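Mustano Reranum Fine Manipulation Set
Needle-driver gripper and wrist camera for thread, cord and soft material

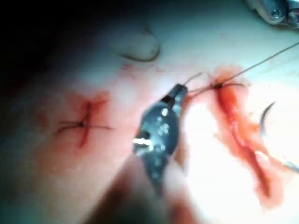
If it can tie a knot, can it sew a button back on, and when may we stop doing it by hand? So ran a comment left under the previous edition of this page. The short reply is that the Reranum set can be used to study that job, and under supervision can carry out parts of it. Mustano does not offer it as a replacement for a person with a needle.

Overview

The Reranum set is a gripper and camera package for laboratories, teaching departments and workshops that are assessing robotic handling of small, flexible items. The gripper follows the pattern of a surgical needle driver, with a narrow jaw tip suited to gripping suture thread. The same form is of use to customers whose interest lies in mending, upholstery, parcel tying and cable work.

The set is supplied for research, training and evaluation only. It is not a medical device and must not be used in the treatment of people or animals.

What the set can be expected to do

Household and shop-floor chores are often spoken of as simple. For a machine, many of them are harder than lifting a heavy part from one fixture to another. A tray of identical brackets stays where it is put. Thread bends, slides under itself and catches on whatever is near, and a soft surface moves when the thread is pulled.

Mustano therefore groups tasks under three headings when advising customers.

Suitable now, with supervision: taking hold of a presented thread end; holding a strand under light tension; drawing thread through a prepared hole; placing a single tie in a fixed jig.

Suitable for trial work: knotting on a soft surface; passing a curved needle; closing a seam in fabric of even thickness; tying off sacks and bundles.

Not yet suitable: darning worn clothing; sorting and folding mixed laundry; threading a household needle in ordinary room light; any repair in which the machine must first decide what is wrong.

The last heading is reviewed when new control software is released. The list given here was revised on 18/12/2022.

In our own bench trials at Droltevby, the gripper was set to place single ties in cotton cord held in a jig. Of 100 attempts, 19 required an operator to step in, most often when a loose end had slipped behind the jaw. A skilled hand would do better and would do it faster. Customers planning to use the set in paid production should allow for an operator being present throughout.

Contents of the set

Needle-driver gripper with interchangeable jaw tips
Wrist camera with adjustable bracket
Mounting plate and connecting cable
Practice jig for cord and fabric
Case, cleaning brush and printed handbook

The robot arm is not included. A list of compatible arms is available on request, and customers are advised to confirm the fit of the mounting plate before ordering.

Camera and lighting

The wrist camera gives a close view of the jaw tip and its immediate surroundings. Items near the lens, including the shaft of the gripper, may appear out of focus in normal use. Strong light from one side can cause polished needles to fade into glare, and deep folds in the work may fall into shadow. Diffuse lighting from at least two directions is recommended. Where thread and background are close in colour, a contrasting thread should be chosen for training runs - this alone has resolved a good share of the support requests we receive.

Care and servicing

Jaw tips should be brushed clean after each session and inspected for lint. Tips are to be replaced after some 400 hours of use, or sooner if thread begins to slip under light tension. Servicing is carried out by Shezi, our appointed service partner, and the set should be returned in its original case. Repairs attempted by the customer will affect the guarantee, with the exception of jaw tip changes made in line with the handbook.

The guarantee runs for two years from delivery.

Ordering and loans

Orders are accepted from registered institutions and businesses. A loan set may be reserved for trial work, subject to availability, and the next loan period opens in January. Applicants are asked to state the arm in use, the material to be handled and the task proposed. Applications for tasks listed as not yet suitable will be considered where the purpose is research.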